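October, evening

Second week with the arm on the sorting table at Moncrieff. Before it came, Chunhua Du and I did 740 pieces on a good shift, all by hand. Now the arm does the picking and I reset the table between runs, put the items back out and write up whatever it drops. My wrists hurt less. My eyes are tired by three.

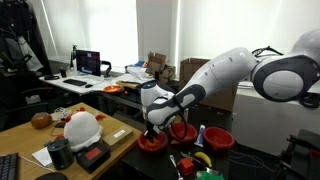 Will they still need both of us once it can run without stops? Osik told us we keep our hours through the winter, and after that one of us moves over to checking orders.

Chunhua wants the checking job and I told her she could have it. I would sooner stay near the table. I asked about the training at Proltness again and got the same form I filled out last month.

The log stood at 1762 picks when I left, with around 100 marked for review. I still have to go through those tomorrow. Missed the early bus and ate at home late.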